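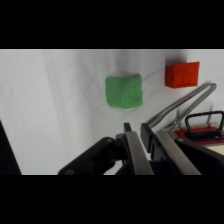 Comprar el brazo es la parte barata

11 de mayo de 2020

En Talavera llevamos tres presupuestos anuales discutiendo lo mismo: qué robot comprar. Se comparan catálogos, se pide una demostración, se negocia un descuento y se firma. Después llega octubre, el brazo está atornillado a la mesa y no queda dinero para hacerlo trabajar.

Mi opinión es que el orden está mal. El brazo debería ser la última línea del presupuesto y hoy es la primera, muchas veces la única.

Pongo un caso. El año pasado pedimos oferta a Plosteck y a Lorari para un puesto de manipulación de piezas pequeñas. La diferencia entre los dos brazos se discutió durante 2 meses. En cambio, los dedos de la pinza se dieron por incluidos. No lo estaban. Tampoco el soporte de la cámara de muñeca, ni los tornillos de recambio, ni las horas de alguien que supiera calibrar el conjunto. Esa lista, que cabía en media hoja, sumó 2076 euros, y hubo que sacarlos de la partida de mantenimiento.

Dos cubos de colores sobre una tela parecen un ejercicio escolar, y para quien aprueba gastos lo es. Para quien hace el trabajo es la prueba que decide si los dedos cierran bien, si la tela se arruga al arrastrar y si la cámara distingue la pieza de su sombra. Esas horas cuestan dinero y en nuestras hojas de cálculo no tienen casilla.

Se me dirá que un proveedor serio lo entrega todo montado. Rarkine ofrece algo así, con un precio cerrado, y para una línea que hace siempre la misma pieza me parece razonable. Nosotros cambiamos de pieza a menudo, y cada cambio pide dedos distintos y otra ronda de pruebas.

Para el próximo ejercicio propongo reservar 2000 euros por puesto para pinzas, soportes y consumibles, en una partida separada que no se pueda mover a otra cosa. Propongo también que las horas de prueba se presupuesten antes de pedir la primera oferta, y que las calcule quien va a estar delante de la mesa. Si con eso no alcanza para el brazo grande, se compra el pequeño.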